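A cable is a moving part

Most fault reports I read from small automation cells blame the gripper, the controller or the operator. The cable between them is listed under consumables. I think this is a mistake in classification, and that it leads to bad decisions about inspection, spares and who is allowed to press reset.

Take the stoppage at Adesside in June. The cell picks bar-shaped parts out of an open bin. The arm reaches in over one side, closes two fingers on a bar and lifts. At cycle 263 of a planned 297 the gripper failed to report that it had closed. The program waited, timed out and stopped, as it was meant to. The operator reset it. It ran four more cycles and stopped again. He reset it a second time, and on the next descent the fingers opened when they should have stayed shut. A bar dropped from above the rim and struck the side wall of the bin. There was no injury. The damage was a bent finger and a lost afternoon.

The first report, by Spyros Kalogeropoulos, gave the cause as an intermittent gripper sensor. That was a fair reading of the log, which had three entries, all from the gripper input. The sensor was replaced and the cell went back to work. The fault returned the same evening.

Tímea Pap then did what should have been done first. She held the arm still, turned only the wrist through its full range and watched the input. It dropped out at one end of the travel and came back when the wrist was turned the other way. The break was in a conductor close to the wrist fitting, inside a jacket that looked sound from the outside. Every pick bent it there.

My objection is to what came next. The closing note recommended a better grade of cable. Nothing was said about the route, the radius of the bend, the length of the loop or where it was held. A better cable on the same path will break at the same place later. Putting the failure off has some value, but it should not be recorded as a fix.

A loop that hangs under the wrist has two jobs. It must be long enough that the wrist never pulls it tight, and short enough that it never catches on the bin. In a deep bin these two demands conflict, and the usual result is a loop made slightly too long, tied back with whatever is at hand, and never measured again. When the wrist turns, the tie becomes the bending point. I have seen this on cells from three suppliers, including one we built ourselves at Batex, so I am not claiming a clean record.

Marichka Kovalchuk, who reviewed an early draft of this piece, disagrees with me on cost. Her argument is that a flexing test on each new route takes a shift, and that most small cells are rearranged before any cable reaches the end of its life. Replace it on a schedule, she says, and move on. I accept the arithmetic for a cell that handles light parts behind a closed guard. I do not accept it where an open circuit and an open gripper look the same to the controller. At Adesside they did. The signal was wired so that a broken conductor read as 'not closed', and the recovery routine answered 'not closed' by opening the fingers and trying again. With a bar already in the grip and the arm above the rim, that was the wrong answer.

So the cable was only half of the fault. The other half was a routine written by someone who assumed that the input could be trusted. I would change that first. If the close signal is lost while a part is being carried, hold the grip, stop the arm and wait for a person. The change costs a few lines of code and some lost time.

The reset is my last complaint. Two were allowed within ten minutes, with no check between them. Győző Balogh has since set the limit at one — after that, someone has to turn the wrist by hand and sign the sheet. Operators dislike it. I would go further and log the wrist angle with every fault. Had that been done in June, the three entries would have shown the same angle, and the sensor would have stayed where it was.

Adesside has now agreed to a repeat test of 100 cycles with the new route, with the wrist taken to both ends of its travel on each one. I have asked for the angle log as well as the pass mark.
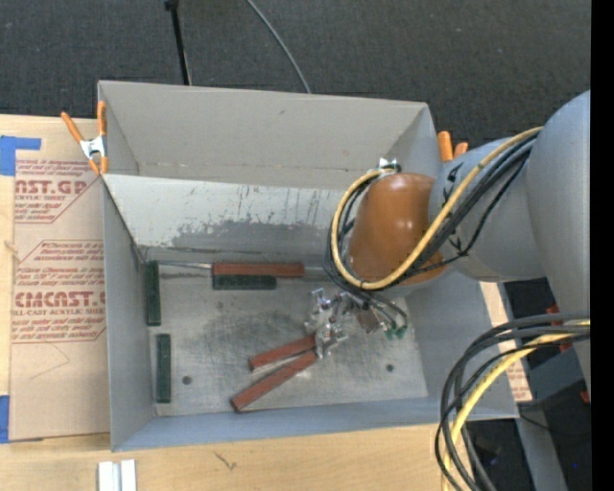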